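**From my side of the house: the jewelry tin system**

Okay, so I promised in the last newsletter that I'd get to the bedroom jewelry situation, and then I didn't, and then a bunch of you wrote in to ask. It's November, the light is gone by the time I've cleared the dinner plates, and sitting on a bed sorting small things is exactly my speed right now.

Let me back up. For years I've kept my bracelets in one big drawer. All of them! Thread ones, beaded ones, the stretchy ones from the craft fair in Quinlan, a couple I made during my macrame phase (it was short, we don't need to go into it). Every time I wanted one I'd pull and three would come up together like spaghetti. I snapped a thread bracelet that way last spring and was madder about it than a grown woman should be.

So I bought nothing. I want that on the record, because I did spend a whole evening looking at the Kasard stacking trays, the ones with the velvet slots, and they're lovely, and they were 80 dollars before shipping. I closed the page. Then I went through the house collecting tins. Mint tins, cookie tins, candy tins, and my favorite shape of all, the heart-shaped ones that turn up every Valentine's and that I can't throw out to save my life.

The rule I came up with is that a tin holds one kind of thing. Woven and braided in one, hard beads in another, chains somewhere they can't get at anybody. I know that sounds fussy, but it takes almost no thinking once the tins are out, and you can do it with the TV on.

I do all my sorting on the bed. A table would be more sensible, I suppose, but beads bounce off a table and end up under the radiator, and on a quilt they just sit where you dropped them. The downside is that a patchwork quilt is a terrible place to spot a tiny gold bead. Mine has so many patterns going on that I've lost an earring back in plain sight for most of an afternoon. If you've got a plain towel handy, put that down first. I never remember to.

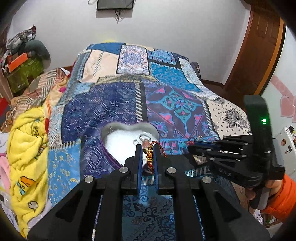
The other thing I'd say is to check the knots while you've got everything out. Braided bracelets with beads on them wear at the ends first, right where the loop is, and it's a two-minute fix if you catch it early. I go over each one with my thumbnail, and if a strand feels fuzzy I put it in a separate pile for the evening. Matching the color is the fun part. I've got a shoebox of embroidery floss from the Catberg sale, and the one I reach for constantly is a burnt orange, number 397, that seems to go with every warm-colored thing I own. Red bracelets, gold ones, the hem of a cushion once.

A few of you asked about washing. I do wash the thread ones, in a mug of lukewarm water with a drop of dish soap, then I press them in a towel and leave them flat overnight. Please don't wring them! The braid twists and it never lies the same way again. For anything with metallic beads I skip the soak and just wipe them with a damp cloth, and so far the gold has stayed gold.

Keyrings, I'm sorry to say, are still a problem. I have more than 2 dozen loose ones and no idea where they came from. They get into everything. My plan is to give them their own tin and see if they stay there, but I have planned this before.

I still have to deal with the clothes and the blankets, which have been moving from the bed to the floor and back again all month. I've been eyeing a lidded bench from Huletti for the end of the bed, big enough for two fleeces and a quilt, and I keep measuring the space as though it might have grown. If anybody's got one and can tell me whether the lid closes softly or takes your fingers off, write to me.

Next time: the wrapping paper closet, if I'm brave enough. And if you've got tins you can't part with, tell me what's in them. I read everything, even when it takes me three weeks to answer.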